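Open House at Pulholm

Ustyna Melnychuk had driven 26 miles on the strength of a postcard, and she was still holding it when the young man at the door asked her to sign in.

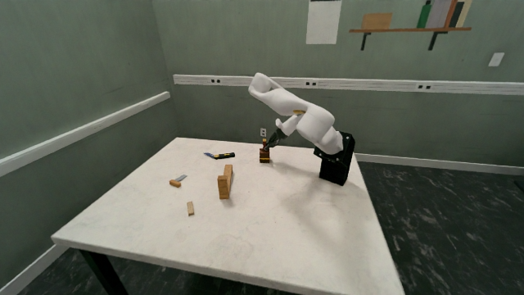
The corner room at Pulholm, with the arm at the bottle.

It was the simulator they were showing first, up on the big screen in the lobby, and the folding chairs had filled early, so Ustyna stood at the back beside a radiator and a man eating a pear. She had expected something from the movies, I suppose, all sparks and chrome. What she got was a gray-green room with a shelf of books in it, and a table with a wooden block and a few hand tools lying on it, and a white arm bending down to a little brown bottle the way you might bend to a child who has something to tell you.

"Everything you see is made up," said the woman from Toston, who was running the demonstration and had a cold. "We practice in there before we try it out here."

Ustyna thought about that. Her late husband had kept a bench in Sotgate for 20 years, and he used to rehearse things too — he would stand over a clock with his hands in the air, turning screws that weren't there yet, and she would call him for supper three times before he heard her.

"Who put the books on the shelf?" she asked, a good deal louder than she'd meant to.

Heads turned. The woman from Toston blew her nose and looked up at the screen, and seemed glad of the question.

"I did," she said. "It looked lonesome without them."

"And what are they?"

"Well, they haven't got any pages. I never decided."

The man with the pear laughed, kindly enough, and someone near the front wanted to know about cost. Ustyna didn't listen to the answer. She was picking out titles, beginning with the wide gray one, which ought to be an atlas, and when she had settled the black one as well she went up the aisle, postcard and all, to tell the woman so.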